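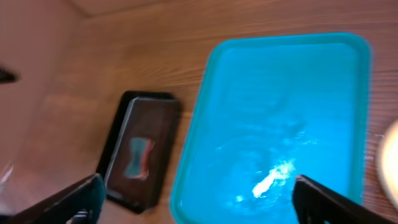

About Rikley

Rikley tests whether robots can do ordinary chores yet. We started in Gredton in July with one bench and a short list of kitchen jobs. Today we run 4 benches in 2 rooms and publish every result, good or bad.

Most of our work is with small things on a tabletop: trays, a sponge, dishes. A chore has to be repeated 200 times before we report on it. So far the arms are fair at picking up and putting down. They are slow at wiping and poor at anything that bends or slides. A person is still faster at every job on our list.

Our shop-floor tests are done with Hedus, a parts packer in Endale. Sorting goes well there when the parts arrive in order. Mixed bins still need a worker standing by.

We do not sell robots. Our income comes from test fees and from some 700 subscribers to our reports. Firms may send a machine for testing, but they do not see the results before our readers do.

Page updated 10/27/18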